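3.2 Small things, shallow boxes

By the time I got to hair accessories I'd already been through the sock drawers and the spice racks at Gillness, and I figured this part of the study would be quick. It wasn't! People who will happily dump 300 odds and ends into a kitchen drawer get surprisingly picky about a hair tie. I asked each household to lay their things out on the bed first (a bed is the biggest flat surface most bedrooms have) and then put them away however they liked, with one shallow container to work with. I kept the instructions that loose on purpose, after the Cirnstead pilot, where I'd handed out a full page of rules and everybody politely ignored it.

What I was after was the grouping. Do the spiral coils go together, or do they get split up by color? Does a claw clip count as the same kind of thing as an elastic? Yau's sorting scheme, which I borrowed for the kitchen sections, goes by material, and I have to say it falls apart pretty fast once beads and charms get involved (see Figure 2).

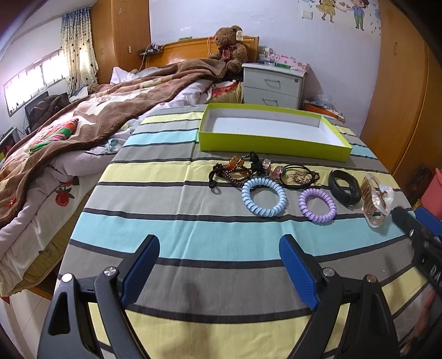
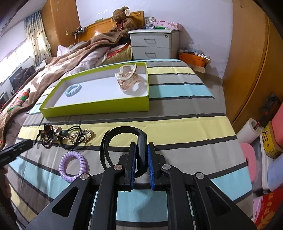
Figure 2. Hair accessories on a striped bed cover, with a lime-green box or lid with a white interior. Top: the container is empty. Bottom: a light blue spiral coil hair tie and a folded beige garment are in it.

I like the bottom picture a lot for my purposes. The lavender coil is out on the stripes and the light blue one is in the lid, so two ties that any material-based scheme would file together are in different places. I wouldn't hang a theory on one bed, of course, but I did go back and recode my notes with "place" and "kind" as separate columns, and that made the Cundgate material much easier to read.

One more wrinkle is tangling. Beaded ties catch on each other, and in my notes I've coded a tangle as a single item, even when I could see more than one tie in it. A stricter coder would pull them apart and get a bigger total. The drawer sections in 3.3 use the same rule, with 200 as the cutoff for a full drawer.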